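Cleaning a whiteboard that stays grey

In our kitchen in Flemholm we write the shopping on a small whiteboard, and for a long time I believed that a grey board is an old board. My neighbour Hanna Skoryk taught me it is mostly old ink, and it can be removed.

First, use a dry cloth, not your fingers. Skin leaves grease, and the next ink holds to it. If the writing stayed there for some weeks, draw over the old lines with a fresh dry-wipe marker, wait two or three seconds and wipe. The new ink softens the old one.
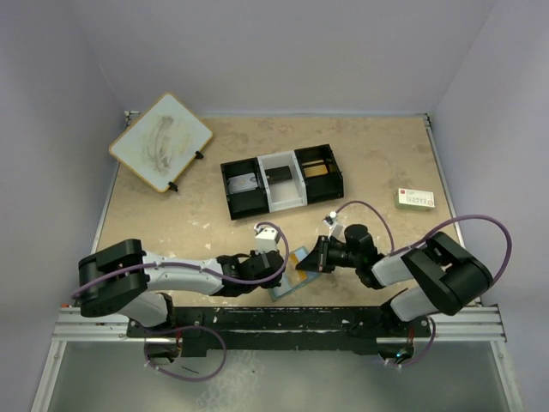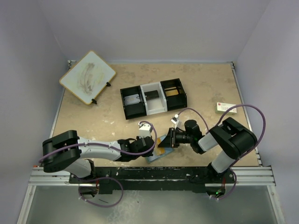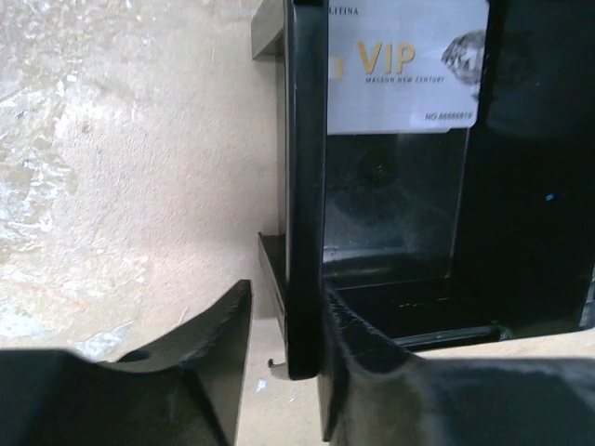 For the grey that remains, I mix one spoon of washing-up liquid in a bowl of warm water. Put it on with a soft cloth, then wipe with clean water and dry well. Please do not use scouring powder, it makes small scratches and the ink goes inside them. Wipe in straight lines from the top to the bottom, and turn the cloth often. When I rub in circles with a dirty cloth, I get a long smudge in the middle like on the small whiteboard in the first two photos, and the edges stay white. In that case start with the middle and take a clean piece of cloth for every pass.

If someone used a permanent marker, a little surgical spirit on cotton wool will help. Open the window and try it on a corner first.

Wash the cloth also! I forgot mine from January until June, and it was putting more ink on the board than it took away. Now I have 4 small cloths, cut from an old pillowcase, and they go in the machine with the towels.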